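Search products, guides, downloads

Kasora twin-arm bench cell

Two small arms on one front rail, a white table and an open frame of aluminium extrusion. We sell it for teaching, sorting and stacking trials. It comes with a conformity file of 18 pages, and we'd ask you not to put too much faith in it.

A declaration covers the cell as it leaves us. Add a gripper, hang a basket or bring a second arm over the same bit of table and you have changed the machine. The risk assessment is then yours to redo. We have read plenty of adverts calling small arms "safe by design" – safe doing what, and holding what?

Shared table, both arms reaching in:

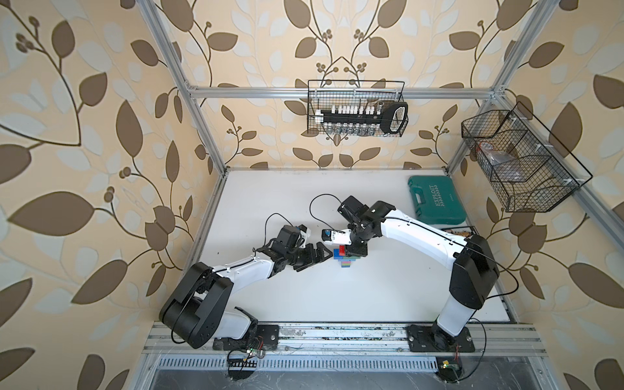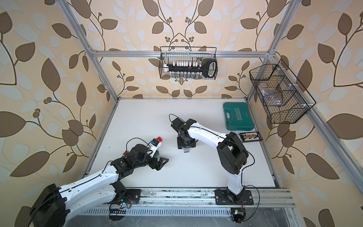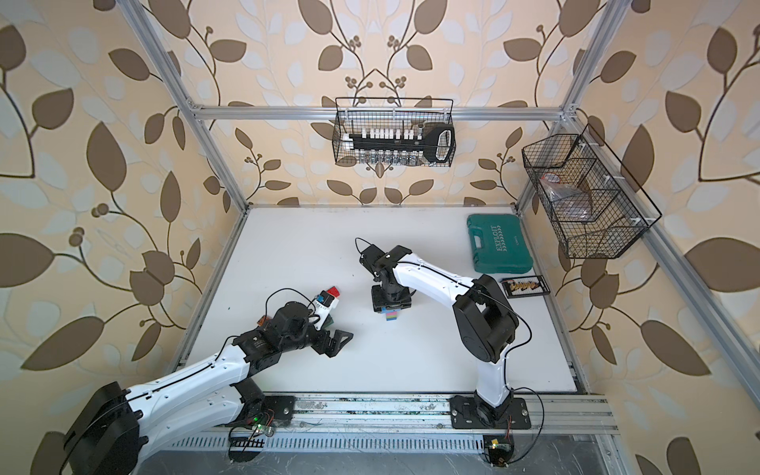
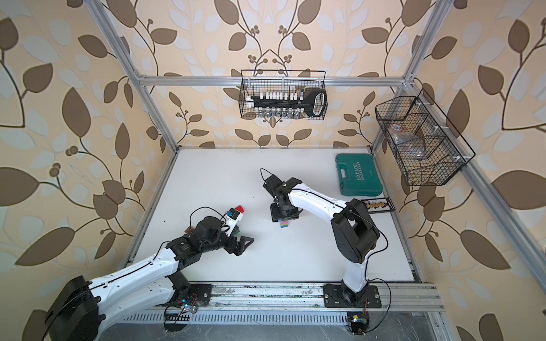
Rules we'd hold you to

1. Assess the task as well as the arm. A light arm holding a blade is a blade on a stick.
2. Write down which arm may enter the middle of the table first. Software zones are fine, but test them at slow speed and keep the results.
3. Store tools and cases outside the reach of both arms. Reach means full reach, with the gripper fitted.
4. Route cables so that no joint can pinch them at the end of its travel. Check them every 70 hours of running.
5. Keep the front rail clear of loose wire and screws.
6. Cut the power before putting a hand in. A paused program is still a live machine.

What we don't claim

"Collaborative" describes a way of working, and no sticker makes it true. Selorm Zakaria, who wrote our checklist, struck the word out of the last edition. Kiều Tôn in sales wanted it back and lost.

Options

Guard panel set, order code 149. Printed checklist free with each cell. The Tulura stop button is sold separately, and we think you should buy it.

Contact Kasora sales | © Kasora 2019 | Back to top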